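6.3 Comparing grippers on the open-case station

Use this section when you want to try two or more grippers on the same job before settling on one. The job used throughout is memory module handling inside a desktop computer case, but the steps are the same for cables, drives and screws.

You will need the arm, the Achari wrist bracket, each gripper to be tested with its own finger set, the Lallton controller, and a computer case with the side panel off. Allow one morning per gripper if you have not done this before.

CAUTION: Unplug the computer from the wall and hold its power button in for a few seconds before the arm goes anywhere near it. Do not run any part of this procedure on a machine that is connected to power.

CAUTION: The arm can still move while the controller is in Pause. Press the stop button before you put a hand inside the case.

6.3.1 Preparing the station

1. Lay the tower on its side on the slatted work surface with the open side up.

2. Set the fixture plate to the left of the tower. Clamp both so that neither moves when pushed by hand.

3. Route the wrist cables so they leave a loop on the right side of the arm. Leave enough slack for a full turn of the wrist in each direction.

4. Tuck loose wires inside the case away from the memory slots. Do not use metal ties.

5. Jog the arm over all four corners of the case at a height of 300 mm and watch the cables. If they touch the case at any corner, go back to step 3.

6.3.2 Mounting a gripper

1. Press the stop button.

2. Fit the gripper to the wrist with the four screws supplied. Tighten them in a cross pattern.

3. Plug in the gripper cable. The connector is keyed and should not need force.

4. On the controller, open Tools, then Gripper, and pick the model. For the Rurholm parallel gripper choose RH Parallel. For the Zustlow, choose Custom and load the file that came with it.

5. Enter the tool length for the finger set you are using. The long fingers are 87 mm. The short fingers will not reach the board in a deep case without the gripper body hitting the edge of the chassis.

6. Release the stop button and run Open and Close three times with nothing between the fingers.

Note: The controller keeps the last tool length even after you change the model. If the gripper stops high or low on the first approach, check this value first.

6.3.3 Setting the approach

1. Move the arm until the fingers point straight down over the memory slots. Save this point as HOVER.

2. Set the speed to 10 percent.

3. Lower the arm in small steps and stop just above the board. Save this point as NEAR.

4. Look from the front and from the side. The gripper body must clear the drive cage and the power supply.

5. Raise the arm to HOVER and lower it to NEAR again at the same speed. Watch the fingers, and be ready on the stop button.

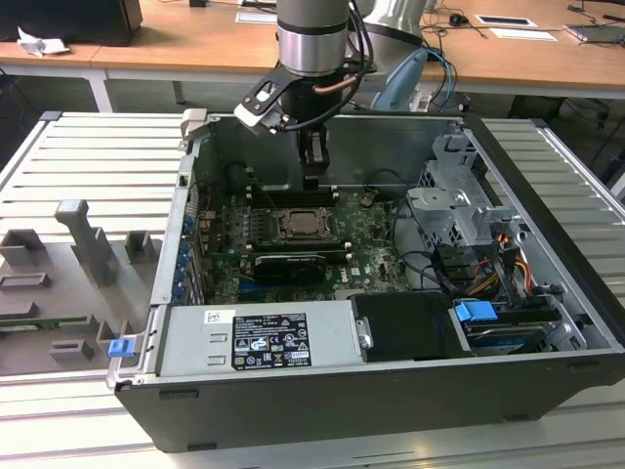 Figure 6-4. Parallel gripper lowered into the case above the motherboard, memory slots empty.

6. Repeat steps 1 to 5 for each gripper. Points saved with one gripper are not valid for another — even when the tool length is the same.

6.3.4 Running the comparison

1. Load the program SLOT_TEST and set the cycle count to 70.

2. Leave grip force at the default for the first run. Change it only between runs, never during one.

3. Start the run. After each miss the arm returns to HOVER and waits for you to press Continue.

4. Write down every miss and its type: no grip, slipped, tilted, or touched a neighboring part.

5. Do three runs per gripper, 210 cycles in all. Swap the memory module for a fresh one between runs, as the edges wear and a worn module is easier to push in.

6. Save the log under the gripper name and the finger set.

Do not compare cycle times from runs made at different speeds. Kumaresan Amin's worksheet in Appendix C has a column for speed. Fill it in even if you never change it.

6.3.5 Common problems

Gripper closes but reports no part. The fingers are too high. Lower NEAR by 1 mm and try again.

Module tilts on the way down. Check the finger pads for wear on one side. On the Zustlow, also check that both pads are fully seated.

Arm stops with a force limit message. Something is touching. Press the stop button and find out what before you clear the message. Usually it is a power cable or the wrist bracket.

Good results in the morning, poor ones later. Check the clamps. Ashwin D'Souza added a pencil mark on the slats at each corner of the case, and we now recommend this for any test longer than one run.

For changing finger pads, see 6.4.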